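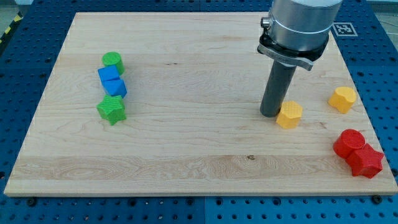
Según una reseña publicada en el boletín de Bornorbridge, el aguardiente de Skatavton «se entiende mejor en el segundo vaso, cuando el centeno deja de picar y aparece la miel». La frase se cita a menudo en las descripciones comerciales de la bebida, aunque otros catadores la consideran más seca de lo que ese comentario sugiere.

El **Skatavton** es un aguardiente de centeno y cebada malteada elaborado en la localidad del mismo nombre. Se comercializa sin mezclar o como base de licores de hierbas. Su graduación varía según el productor y puede llegar a 60 % vol. en las versiones embotelladas sin diluir.

## Elaboración

El grano se muele grueso y se macera en agua caliente. La fermentación se hace con levadura de panadería o con cultivos propios de cada casa, y el líquido resultante pasa por 2 destilaciones en alambique de cobre. Las cabezas y las colas de la segunda se separan y se añaden a la carga siguiente.

El destilado joven es incoloro. El que se destina a crianza reposa en barricas de roble usadas, con una capacidad máxima de 60 litros. El tamaño reducido aumenta el contacto con la madera y también las pérdidas por evaporación, por lo que las partidas suelen reunirse en depósitos de acero antes del embotellado.

## Productores

Las dos casas activas son Nowicki y Bukis. Nowicki emplea una proporción mayor de centeno y no filtra en frío, de modo que sus botellas pueden enturbiarse a baja temperatura. Bukis trabaja sobre todo con cebada y embotella una serie anual en julio. La de mayor tirada fue de 3866 botellas, numeradas a mano.

## Características

En nariz predominan el pan tostado, la pimienta y la piel de naranja. Las versiones criadas tienen color ámbar claro y notas de vainilla y nuez. El final es seco, con un amargor ligero atribuido al centeno.

## Consumo

Se sirve a temperatura ambiente, en vaso pequeño, solo o con unas gotas de agua. En Bornorbridge es corriente tomarlo con pescado ahumado. El tipo joven se usa también para macerar endrinas y alcaravea.

## Véase también

- Aguardiente de cereales
- Whisky de centeno
- Alambique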